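Washing up in a small kitchen, with less water and fewer broken bowls

Last updated 12th July

In our apartment in Mumholm the sink is narrow and there is no dishwasher. For many years I washed everything under the open faucet, and when the water meter was changed I saw how much it costs. After this I began to write down what works for me. Most of it I learned from my mother-in-law, who washed dishes for a canteen in Nedanach and never wasted a drop.

Before the water

Scrape the plates at the table, before they go to the sink. A piece of old bread is good for sauce, and a rubber spatula is even better. Grease must not go in the drain. I wipe the pan with a paper and put the paper in the trash. Since I do so, the pipe under my sink was blocked only one time, and that was from rice.

Fill the basin to the height of your hand, not more. The water should be warm enough that you want to wear gloves. One small spoon of soap is sufficient. If you put more, you only spend more water for rinsing.

The order

Glasses go first, then cutlery, then the plates and bowls from which people ate, and the pots at the end. Everyone knows this rule but in the evening when we are tired we take what is closest. I keep the pots on the stove with a little water inside, so they cannot jump the line.

Egg, milk and dough are the exception to warm water. They must be soaked in cold water first, otherwise they become like glue. For burned oatmeal I use baking soda, two spoons, and leave it until the next morning.

Stacking

Steel can stand under ceramic, but ceramic should not stand under steel. A heavy steel bowl will chip the rim of a ceramic one, and the chip always comes on the side where you drink. Put the widest piece at the bottom and don't build high. Leave the leftovers of food out of the stack, as even a small crumb makes the upper bowl stand crooked.

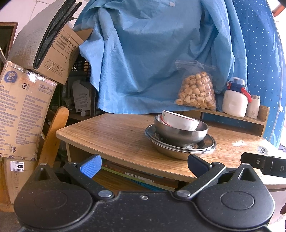
Antonina Kravchuk wrote to me that she disagrees about stacking and that in her house it is forbidden before washing. When you stack dirty dishes, she says, you make the bottom of each one dirty too, and then you wash 2 sides in place of one. She lines them up along the counter and accepts that it looks bad for a while.

She is right for greasy dishes, and I changed my habit for these. For soup bowls and cereal bowls I continue to stack, my counter is only 40 centimeters wide next to the sink.

Drying and marks

Steel gets white spots when it dries by itself, at least with our hard water. Wipe it with a dry cotton cloth right away, or put a little vinegar in the last rinse. A cloth that was washed with fabric softener does not absorb well, so I keep 2 cloths apart and wash them without it.

Ceramic bowls can dry alone in the rack, with the opening down and slightly tilted. If there are gray lines inside from spoons, rub them with a paste of baking soda and water. Don't use steel wool on a painted rim, the color will go away after a few times.

The sponge I change every second week. The old one goes under the sink for cleaning shoes.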